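Plarnico open day, March

The leaflet promised "a working day at the mill." Plarnico makes wool blankets, 516 of them a week according to the board in the entrance, and for the open day it had put up a tent, a tea urn and a rope to keep us off the looms. I arrived at ten and joined a group of 18.

Our guide, Struan Guthrie, knew his dyes. He was less sure about the wool. The brochure says "local fleece" on three separate pages, so I asked how local. Most of it comes through a merchant called Moriarty, who buys from wherever the price is good. Guthrie said this quite cheerfully and moved us along to the carding room.

Only two looms were running. The noise was tremendous all the same, and I'll admit the older one, a Drisetti, was worth the bus fare. You could stand close enough to feel the floor shake. The other was stopped twice for a broken thread while we watched, and I trusted the place more for it.
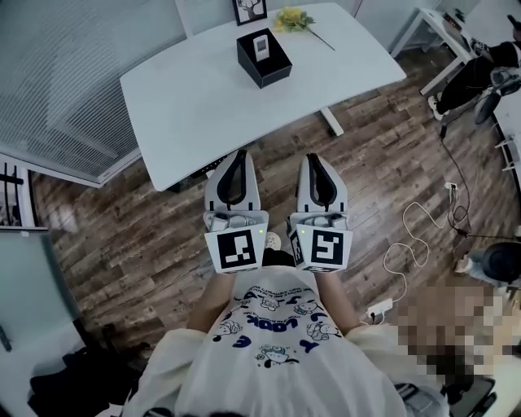

Then came the finishing shed, where the talk turned to softness. We were passed two squares of cloth, one washed the ordinary way and one by the "Skinen method," and asked which was better. Everyone chose the second. Guthrie had told us which was which before handing them over, so I don't put much weight on the result.

The shop is at the end, naturally. A double blanket costs more than my mattress did. Seconds are on a shelf by the door with faults I couldn't find, and I bought one of those.

Tea was free, cake wasn't. The last tour leaves at three, and the parking lot floods at the lower end.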